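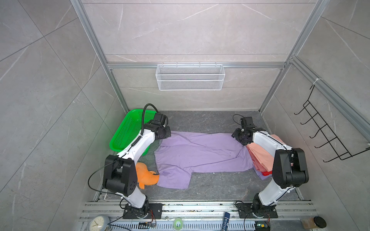

Nirascombe have been told they can keep their three points from the April meeting with Drurneseo, bringing to an end a dispute that has now lasted a good deal longer than most of the basketball played in it.

The league's appeals panel published its ruling on 20/11/2023. It found that the game clock at the Domusico Arena had been restarted late in the fourth quarter, that this was regrettable, and that nothing would be done about it. The ruling runs to 13 pages, four of which deal with whether a hooter counts as a whistle.

Drurneseo had argued that the extra seconds allowed the home side to take the shot that won the game, 81-79. Nirascombe replied that their opponents had been given the same extra seconds to stop it, and had used them to argue with the bench. The panel called this "a fair point, ungraciously made".

The league hands out 3 points for a win, a system borrowed from football and defended every summer by the people who borrowed it. Losing them would have dropped Nirascombe out of last season's play-off places, which would have been awkward, as the play-offs have been held and Nirascombe went out in the first round by 26.
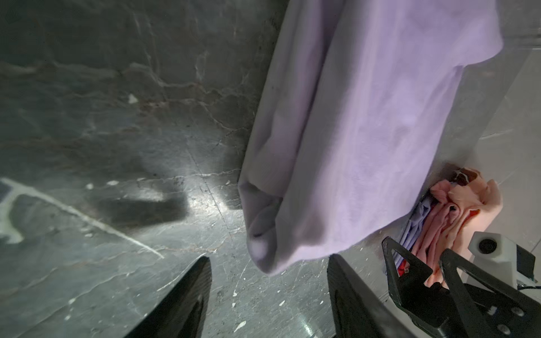 Lavender cloth over dark, veined marble.

Attendance on the night was given as 1659, a figure Drurneseo also disputed in their original complaint before quietly dropping the matter. The arena has seats for rather more than that, and the away end was said to be in good voice until the final minute, when it was in a different sort of voice.

The panel did have some firm words about equipment. The clock, supplied by Mousavi and fitted when the arena opened, must be tested before every home fixture, with the result written down and signed by both teams. Nirascombe say they have been testing it all along. They have been asked to start writing it down.

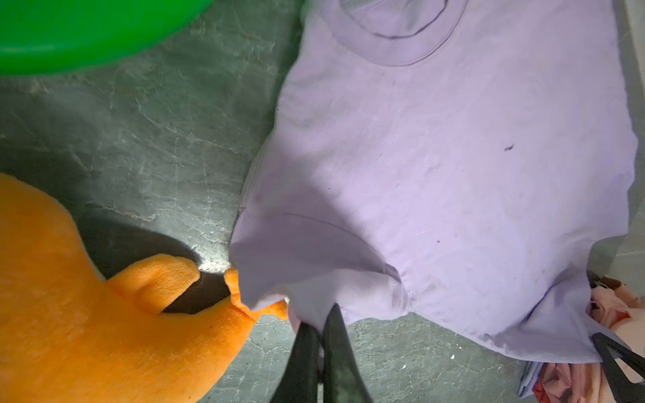 Will the game be replayed?

The panel ruled out a replay on the grounds that the season is over and several of the players have since moved clubs, two of them to each other's.

Drurneseo must also pay the costs of the hearing, set at 668 pounds, having turned down an offer in the summer to settle for an apology and a joint statement. A draft of the statement was attached to the ruling. It described the match as "keenly contested" and the clock as "a talking point", and both clubs had crossed out the same sentence for opposite reasons.

In a short notice on their website, Drurneseo said they were disappointed but would respect the decision, and then spent five paragraphs explaining why it was wrong. Nirascombe's notice was one line long and mostly concerned ticket prices for the next home game.

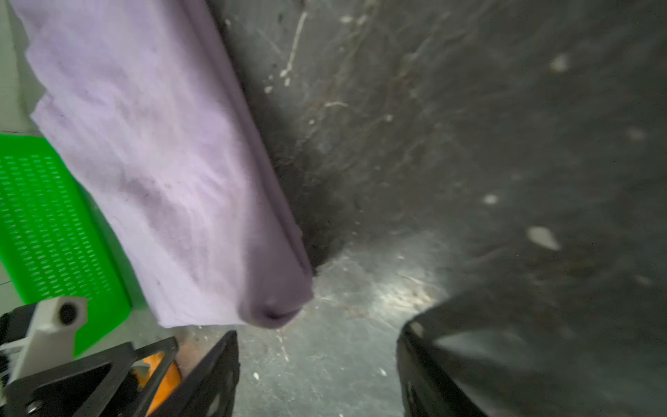 A folded lavender cloth, with green perforated plastic behind.

The two sides meet again next month, at Drurneseo's place, where the scoreboard is operated by hand. The league has confirmed that it will send an extra official to sit beside it.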